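Handheld gripper demos vs teleop: is the Wodura result real or are we all just tired of teleop

Board: Manipulation / Learning from demonstration
8 replies

tanglewrench wrote:
I have now read the Wodura write-up twice, once with coffee. Claim, for those who skipped it: 2,000 demos collected with handheld grippers, no robot in the loop, and the resulting policy beats their teleop baseline on household pick and place and on laundry. The part I can't get past is that the teleop baseline was collected by two people and the handheld set by six. More hands, more styles, more ways of grabbing a towel. Is that a result about grippers or a result about headcount?

driftcorrect wrote:
Headcount, and I will die on this small hill. Run the same two people on both rigs and come back to me.

mopbucket_phd wrote:
They did run that. It's in the appendix, where results go to live quietly. Same two operators, matched number of demos, and the handheld set still wins on cloth. On rigid stuff it's a tie. Seems fine to me? Cloth is where teleop operators slow down and start poking at things like they're defusing a bomb.

driftcorrect wrote:
A tie on rigid objects is a funny thing to leave out of the abstract.

Fornholm_refugee wrote:
Speaking as someone who did teleop collection for Fornholm for most of a year: the cloth gap doesn't surprise me at all. With the arms I had no feel for when fabric was snagged. I'd pull, the shirt would come, the other shirt would come too, and that went into the dataset as a success. With a gripper in your own fist you feel the second shirt.

The policy doesn't feel it, of course. It only gets the images and the motion. So what you're teaching it is the motion of a person who had more information than it ever will. Somebody should worry about that and I've decided it isn't me.

tanglewrench wrote:
That's my worry too, and a better version of it than I had. Has anyone here tried a washer unload with two grippers? The paper is vague on how they got marker tracking to survive one gripper going into a drum.

edgar_llanos wrote:
Édgar Llanos here, using my real name because I've lost the password to the funnier account. We've been doing this with the Jerkov pipeline. 2026-09-17 was the date on our last clean export, so take the following as current.

Short answer: tracking inside the drum is bad and you should plan on it being bad. The marker is happy at the mouth of the door and useless once your wrist turns. What helped us was dropping the idea that one view has to carry the whole episode. Each gripper has its own camera, there's a head view on top of that, and at train time we let the policy lose any one of them. With that dropout on, we get 6 good unloads out of 8. With it off we get 2, and one of those I'd call charity.

Two gripper views and a head view, different moments:
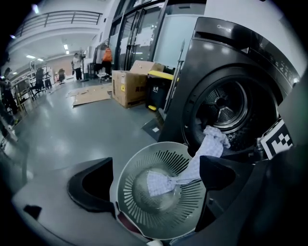
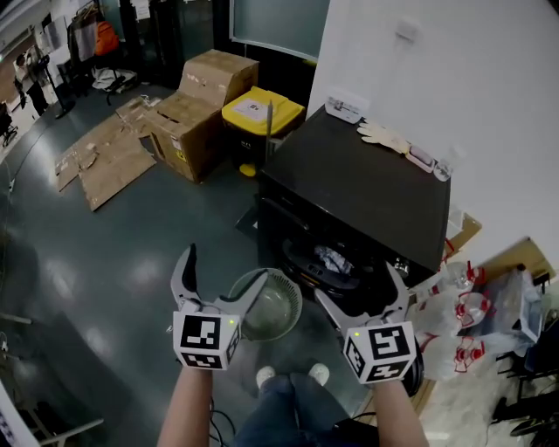
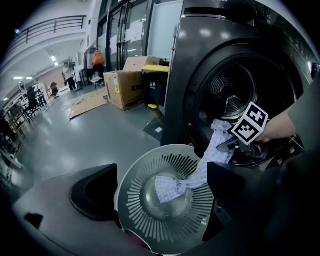
On the headcount argument, I think driftcorrect is half right. We had one operator who yanked and one who coaxed. Train on the yanker alone and you get a policy with great confidence and a lot of laundry on the floor. Train on the coaxer alone and it never finishes. Mixing them gave us the numbers I quoted, and I couldn't tell you how much of the gain belongs to the dropout and how much to the yanker.

driftcorrect wrote:
"Half right" is the nicest thing this board has ever said to me. But 6 out of 8 is eight trials. I wouldn't buy a toaster on eight trials.

edgar_llanos wrote:
Agreed, and I wouldn't sell you one. More trials are coming when the person who resets the laundry forgives me.

---
Comments (3)

pinchgrasp: The Tedesco folks reported the same yank/coax split back in March and called it "operator diversity." I like yours better.

lowtorque: Did the matched-operator run use the same cameras for both rigs? If the teleop side had no wrist view, the whole comparison is about wrist views.

mopbucket_phd: Appendix again. Wrist view on both, but a narrower lens for teleop. Carry on fighting.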